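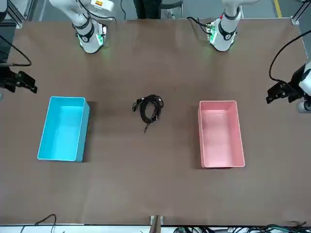 Malathi Amin wrote to ask whether a wet grinder is really worth it when there's already a good blender in the kitchen, and whether I'd still say yes if I didn't sell them. Fair question! She makes idli maybe twice a month, dosa a bit more often, and her blender does a decent job on chutney. So why spend $456 on a drum with stones in it?

I wrote her back a long answer, and then I noticed it was better than the old write-up on this page, so I've used most of it.

Starkeck Tilting Wet Grinder, 3-quart drum
Price: $456
In stock, ships from our Annamalai store

I've been grinding batter at home since 2000. For the first stretch of that I used a blender too, and I was perfectly happy with it until I ate at my friend Indira Kulkarni's place and had idlis so soft I thought she was using a different kind of rice. Same rice. Same dal, even, from the same shop. She had a wet grinder on the counter and I had a blender, and I went home and sulked for a week.

What the stones do is slow. A blender blade chops, and it goes so fast that the batter warms up, and you end up adding more water to keep it moving. Stones rub the dal between themselves and the floor of the drum, and the urad traps air as it goes and comes up pale and fluffy, like whipped egg whites that haven't quite made up their minds. You use less water. The batter ferments more evenly (in my kitchen, anyway) and it holds its bubbles when you spoon it into the molds.

If you only make dosa, and you like them thin and crisp, you may not notice a huge difference. I told Malathi that. A strong blender and ice-cold water will get you a very respectable dosa. Idli and vada are where you'll feel it.

What you get in the box

The base with the motor, the stainless steel drum, the two roller stones on their holder, a clear lid, a batter scraper, a plastic measuring cup and a coconut scraper attachment. There's also a dough kneading arm, which I'll get to.

The stones are granite and they're heavy. The whole machine is heavy! Pick where it's going to live before you unpack it, and have somebody help you lift it if your back is anything like mine. I keep mine at the end of the counter by the window, and it hasn't moved in years except for cleaning.

Before your first batch

Please don't skip this part, I know you want idlis. New stones shed a little grit. Wash everything in warm water with no soap, then put in a handful of soaked rice (old rice is fine, broken rice is fine, whatever you've been meaning to use up) with some water, and run it for ten minutes. Throw that out. Do it again. If the second lot looks gray, do it once more. When the paste comes out a clean white, you're ready to go.

Pavithra Sastry, who buys from us for her catering, runs a last round with coarse salt in the rice. I've never bothered and mine has been fine, but her vadas are better than mine, so make of that what you like.

How I use it

Soak the urad dal for about four hours and the rice for at least that long, separately. I throw a spoonful of fenugreek in with the dal. Put the dal in first, with only a splash of water, start the machine, and add water a little at a time down the side. Don't dump it all in at the start or the dal just swims around and the stones slide over it.

Scrape the sides down now and then. The dal takes longer than you think it should, usually half an hour. Drop a bit into a bowl of water, and if it floats, it's done. Scoop it out, put the rice in, and stop while the rice is still slightly grainy, like fine semolina. For dosa I go smoother.

Then mix the two together by hand, with salt, in a pot with plenty of headroom. I mean plenty. I have cleaned batter off the inside of an oven and I don't recommend it.

On filling: the drum is 3 quarts, but that's the drum, and you don't want to fill it to the top. With soaked dal a little under half full is comfortable. It will have grown a lot by the time it's ready.

The tilt

There's a lever on the side of the base. Wait for the stones to stop, take off the lid, press the lever and tip the drum toward you, and the batter slides out into your pot. On the older fixed kind you have to lift the whole drum off, stones and all, or dig the batter out with your hand. I did that for years. The tilt is the main thing you're paying extra for over the Rillero, and if you have any trouble with your wrists or shoulders I'd say pay it.

The lever is stiff when it's new. It loosens up.

Cleaning

Lift the stones out, rinse them under the tap, and get a brush into the hole where the shaft goes, as batter hides in there and it will smell by the weekend. Wipe the drum. Let everything air dry with the lid off. No dishwasher for the stones or the lid, and no soap on the stones, ever. Never put water on the base - just a damp cloth, unplugged.

If you've left it sitting and the batter has dried on like plaster (we've all done it), fill the drum with warm water and walk away for an hour.

The kneading arm

It's okay. It'll knead a small amount of chapati dough and it does it without complaint, but you have to take the stones out and fit the arm and then wash that too, and for the amount of dough I make I'd sooner use my hands. If you're buying this machine for dough, buy something else. The coconut scraper I use all the time and would be sad to lose.

Noise

It rumbles. It's much quieter than a blender, a low steady sound, and you can talk over it, but it does go on for half an hour or more at a stretch. Not one for late at night if you have thin walls.

How it compares with the others we sell

The Rillero is the fixed-drum one. It's cheaper and a bit lighter, and the stones are just as good as far as I can tell. Anitha Thampi has put almost 100 batches through hers and has only changed the belt. If your budget is tight, get that one and don't feel bad about it.

The Prokavitz is the small one, good for a couple or a student, and it'll fit in a cupboard. It has a single stone, so it takes longer and the dal doesn't come up quite as high. I wouldn't try to feed a houseful from it.

Parts and repairs

We keep belts, lids, scrapers and stone holders for the Starkeck. The belt is the part that wears, and you'll know, because the drum will start to slow down when the dal thickens. Changing it takes a screwdriver and some patience. There's a sheet in the box with drawings, and if the drawings defeat you, call and ask for Aishwarya Venkataraman. She's talked a lot of people through it over the phone.

The motor has a two-year warranty. The stones aren't covered if you drop them, sorry. Please check that the plug and voltage suit your home before ordering if you live outside the US, as we only carry the US version.

Shipping

It goes out in two boxes, with the stones packed by themselves, and sometimes they arrive a day apart. Don't panic if you get a drum and no stones. If a box shows up dented, open it and check before you sign anything, and send us a note the same day.

We close for a week in October, so orders placed then will go out when we're back.

And Malathi went for the Rillero in the end.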